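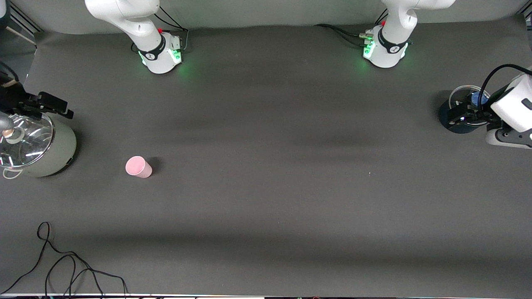

Charcoal gray tabletop with a pale gray wall behind it.

Living With a Dark Tabletop: Your Questions

Welcome, and thank you for stopping by the Adside help page! We get a lot of mail about dark tables, and much of it comes from people who fell in love with one in a showroom, brought it home, and then met their first sunny Saturday morning with it. We've gathered the questions we get most often and tried to answer them the way we would if you came into the shop and leaned on the counter for a while. The page was last gone over in September 2025.

Do dark tables really show more dust than light ones?

Yes, they do, and we'd rather tell you before you buy than after. Most household dust is pale, so it stands out on charcoal or black in a way it never would on oak or white. How much it bothers you depends a great deal on your windows. A table that gets low light from the side will show every speck, and the very same table pulled over to the other wall may look perfectly tidy for days. If you can move yours before you start blaming it, please try that first.

What should I wipe it with?

A soft cloth, barely damp, and then a second dry one straight after. I know the second cloth sounds fussy, and for years I skipped it myself, but most of the streaks people write to us about are just water that dried where it sat. A drop of mild dish soap in the water is fine for sticky spots. Please keep scouring powder and the rough side of the sponge well away, especially from a matte finish. Rubbing hard in one spot can leave a shiny patch, and shiny patches don't rub back out.

Matte or gloss?

Oh, this one could keep us here all afternoon! Gloss is easy to wipe and shows fingerprints. Matte hides fingerprints fairly well but hangs on to grease, so a buttery hand print may take a couple of passes. Satin sits in between, and it's what we usually suggest for families. In our own range the Montoya comes in matte or satin and the Disley comes in gloss only (we've asked the makers about a matte Disley more than once, and we'll keep asking).

Is there any way to cut down on static?

Somewhat. Dry winter air is hard on dark furniture, and January is always our busiest month for dust letters. Dry dusting with a synthetic cloth can make matters worse, so use cotton and dampen it a little. A bowl of water near the radiator does no harm either, and the cat will probably be grateful.

Do I need coasters?

That depends on the finish, on what's in the cup, and on how long you leave it standing there. Hot mugs worry us the most, then anything with red wine or beet juice in it. Stoneware with an unglazed foot can scratch, too, so lift it when you want to move it and don't slide it along. Lightweight plastic is easier on a surface, and plenty of our customers with small children use nothing else at breakfast.
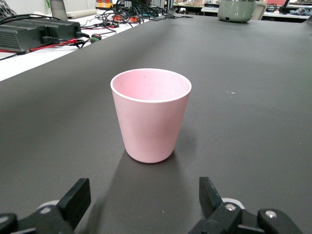
Noman Paracha wrote to us that he gave up on coasters altogether, having found that his kids treated them as frisbees, and that he now keeps a folded dish towel at each place and wipes the table once after supper. He says the only mark on his Montoya so far came from a pizza box. We think the dish towel idea is a lovely one and have been recommending it ever since.

I have a white ring already. Is it permanent?

Often it isn't, so please don't despair! On lacquered and waxed wood a cloudy white ring usually means moisture sitting in the finish, and it may fade if you leave it uncovered in a dry room for 4 or 5 days. If it's still there after that, give us a call before you try the mayonnaise trick your aunt told you about. A dark ring is a different matter and generally means the water got further down.

Can I touch up a scratch myself?

A fine one, yes. We sell Skiterano touch-up sticks in 32 shades, and the darker grays can be blended with a fingertip. Try it somewhere out of sight, like the underside of the edge, and look at it again by daylight before you go on. Two thin coats blend far better than one thick one. For anything deep enough to catch a fingernail, please ask for Dwayne Dunleavy at the repair desk, and send a photo along if you can manage it.

Will it fade in the sun?

Most dark finishes will, a little, over a few years. It's seldom a problem if it happens evenly. What does show is the outline of a runner or a fruit bowl that stayed put all that time, so shift things about every now and then, and if your table has leaves, bring them out of the closet once in a while and let them get some light as well.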